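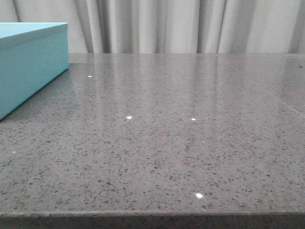
Unit 6: Particulate Composites - Packing, Binder Demand and Surface Finish

Reading before class: course reader, sections 6.1 to 6.4. The worked problem at the end will be discussed in the lab section led by Dehua Kang.

6.1 Scope

A particulate composite consists of a continuous binder and a dispersed solid called the aggregate or filler. Terrazzo, engineered stone, concrete and filled dental resins all belong to this class. The unit treats the solid as rigid and the binder as fully dense after cure. Fiber-filled materials are covered in Unit 8.

6.2 Volume fractions

Let Vp be the volume fraction of particles, Vb the volume fraction of binder and Vv the volume fraction of voids. Then

Vp + Vb + Vv = 1

Suppliers usually quote mass fractions. Convert before doing anything else. With particle mass fraction w, particle density dp and binder density db, and no voids:

Vp = (w/dp) / (w/dp + (1 - w)/db)

Mineral aggregate is normally denser than resin, so the mass fraction overstates the share of space the mineral takes up. A common error in last year's problem sets was to use w directly in the stiffness equations.

6.3 Packing

Equal spheres in random close packing fill close to 0.64 of the available space. Angular particles of a single size usually pack less well, and the result depends strongly on vibration and on how the mold was filled.

Adding a second, much smaller size lets fines enter the gaps between coarse particles. In the limit of a very large size ratio, the best packing fraction is

Pmax = P1 + (1 - P1) P2

where P1 and P2 are the packing fractions of the coarse and fine sizes alone. Taking 0.64 for both gives 0.87. Real mixes fall short of this figure. The size ratio is finite, and fines near a coarse surface cannot pack as they do in bulk (the wall effect).

6.4 Stiffness bounds

For particle modulus Ep and binder modulus Eb:

Upper bound (equal strain): E = Vp Ep + Vb Eb
Lower bound (equal stress): 1/E = Vp/Ep + Vb/Eb

Measured values for well-bonded particulates tend to lie nearer the lower bound at low Vp. Voids reduce E further and are not included in either expression.

6.5 Finish

Grinding removes material with progressively finer abrasive. Each step must remove the damage left by the step before it. In the lab sequence, start at 200 grit, rinse the panel and the pad, then go to 400. Skipping the rinse carries coarse grit forward and leaves isolated deep scratches.

Relief is the height difference between particle and binder after grinding. It grows with the hardness mismatch and with pad compliance - a soft pad follows the binder down. Relief lowers gloss even where each phase is smooth on its own.

6.6 Problem

A panel contains 0.90 mineral by mass. Take dp = 2.65 and db = 1.15, both in g/cm3. Find Vp for zero voids. Repeat for Vv = 0.02, holding the mass fraction constant. State whether a single-size aggregate could reach either value.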